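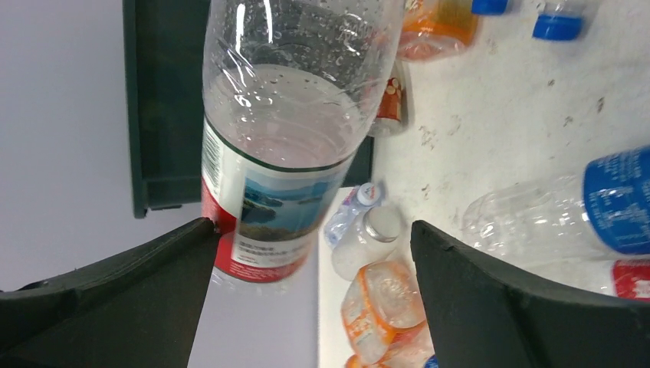 A plastic bottle with a picture of water and wooded islands on its label.

The woman who runs the refill counter at Costigan did not set out to sell anything without a package. She had been keeping the books for a hardware store in Mesport, and when the store closed she took over the lease on its side room, mostly to have somewhere to go in the morning.

"I had shelves and a scale and a sink," she says. "I sold dish soap out of a drum for the first month. People brought jam jars."

The business opened in May, four years ago, and still uses the same scale. Customers weigh their container, fill it, weigh it again and pay the difference. Dish soap, laundry liquid, vinegar and cooking oil make up most of what goes out the door. She asked that her name be left out of this piece, as she does not like reading about herself.

She keeps a ledger by the register, in pencil. Last year it recorded 3,370 refills. The slowest month had 558 fewer than the busiest, and she puts that down to the road work on the bridge.

"You could not park. It had nothing to do with soap," she says. "I lost regulars that summer and I got most of them back, but it took until Christmas."

Her suppliers are both small. The vinegar comes from Timitz, up the valley, in drums that go back on the same truck. The soaps are made by Domadeo, which also sells to two laundries in town. She tried a larger distributor for a while and gave it up when the drums started coming in with liners she could not return.

Asked what customers get wrong, she talks about lids. Most people arrive with a good bottle and a cap that no longer seals, and they find out on the drive home. She keeps a bin of spare caps under the counter and charges nothing for them.

"The other one is smell. If a bottle had something strong in it, you can wash it all day and your oil is going to taste like that. Keep the bottle for soap. I tell people that and some of them listen."

She will fill nearly any clean container, including soda bottles and pickle jars. For oil she asks that it be completely dry inside. For anything that is not food she wants the old label off or crossed out, and she will hand over a marker and wait.

"I had a grandmother come in with laundry liquid in a juice bottle, and there were kids at that house," she says. "I was not polite about it. She still comes in."

The counter does not make much money. It covers the rent, the insurance and a part-time helper on Saturdays. She has been asked to open a second one in the shopping center on the north side and has said no both times – the rent there is higher and the floor is carpeted.

"Carpet," she says. "With oil."

What she would like is a second sink. The landlord has agreed to it and the plumber has been out to measure, but the drain line runs under the neighbor's side and there is a question of who pays to open the floor. In the meantime she rinses funnels in a bucket between customers.

The refill counter is open Tuesday through Saturday, nine to five, and closes for an hour at lunch. It will also be closed all day on Wed 18 August for the yearly scale inspection.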